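Interim Progress Report: Shared Workroom Improvement, Odetdale Site

Submitted to the Vasura Fund for Community Premises

Reporting period: September to January

1. Purpose of the grant

The Vasura Fund awarded $2400 to the Odetdale site to bring its shared workroom into better order. The room is used by the tenants of the building and by the classes that meet there in the evening. Before the award it had no agreed place for outdoor clothing, drinking water was available only on the floor below, and supplies were kept wherever space could be found. The application set out three areas of work: drinking water, a place for coats, and the window side of the room.

This report covers the first half of the grant. It describes what has been completed, what remains open, and how the money has been spent to date.

2. Drinking water

A floor-standing water dispenser has been installed against the wall. It takes large jugs, which are delivered by Sketley under a standing order. The order was set up in September and has run without interruption except for one delivery in November, which arrived a day late. Empty jugs are returned to the supplier on the next visit.

The standing order was first set at the supplier's minimum. This proved too low once the evening classes resumed, and it was raised in October. Full jugs are now kept on the floor along the wall below the window. The position was chosen after a short trial beside the door, where the jugs narrowed the way in. Users have asked whether the jugs could be raised on a low rack to make lifting easier. A rack was not included in the original budget, and the request is addressed in section 6.

3. Coat storage

The application proposed a row of wall hooks. On inspection the wall nearest the entrance was found unsuitable for fixings without repair, and the fund agreed in October to a change of item. A freestanding wooden coat rack was bought from Saarinen in place of the hooks. It has a central pole, short round pegs and splayed legs, and it can be moved when the floor is needed for a class.

The change produced a small saving, recorded in section 5. It has also brought a practical question that the hooks would not have raised. The rack has no settled position, and it tends to be left wherever the last class put it. A place for it will be marked on the floor plan in the next period. Users have also been reminded that the pegs are intended for clothing and bags, and that cables should be coiled and returned to the desk after use.

4. Window side of the room

Work on the window side has moved more slowly than planned. The aim is to keep the ledge clear, to give the desk a single purpose, and to keep the floor below the window for water jugs and waste only. The waste arrangements are in place and the jugs have been moved. The ledge and the desk are still used for general storage, and several clearing sessions have not changed the habit – items return within a week or two.

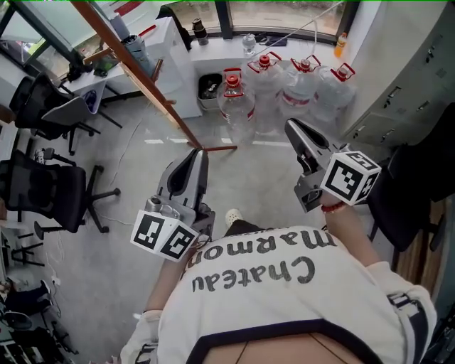
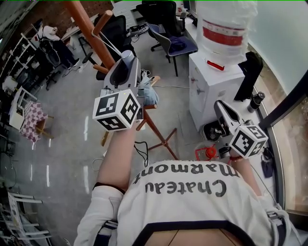

5. Expenditure to date

Spending in the period came to $508. This covers the coat rack, the deposit on the dispenser and the first deliveries of water. Receipts are held at the site and can be supplied on request. The saving on the coat hooks has been kept within the grant and has not been reassigned.

The largest remaining item is closed storage for the desk area, for which quotations are being sought. No payment has been made toward it. Spending is therefore behind the schedule in the application, and we expect most of the balance to be committed before the end of April.

6. Matters for the fund's attention

The site asks the fund to consider the following points.

Jug rack. We request permission to use the saving on the coat hooks toward a low rack for full water jugs. The rack would stand on the same stretch of floor, so no further rearrangement would be needed.

Closed storage. The application described open shelving. Experience with the window ledge suggests that open surfaces fill quickly, and we would prefer a cabinet with doors. The cost is expected to remain within the amount already allowed.

Cables. The original survey made no mention of loose cables on the floor. They are a tripping risk, particularly in the evening, and we propose to add cable covers and a storage box to the list of purchases.

7. Work planned for the next period

The position of the coat rack will be fixed and shown on the floor plan. The desk will be cleared and its contents either returned to their owners or moved into the new storage. The window ledge will be checked at the close of each evening class, and a short notice on its use will be placed beside the desk. The standing order for water will be reviewed in March, when the class timetable changes.

A final report, with full accounts, will be submitted when the grant closes.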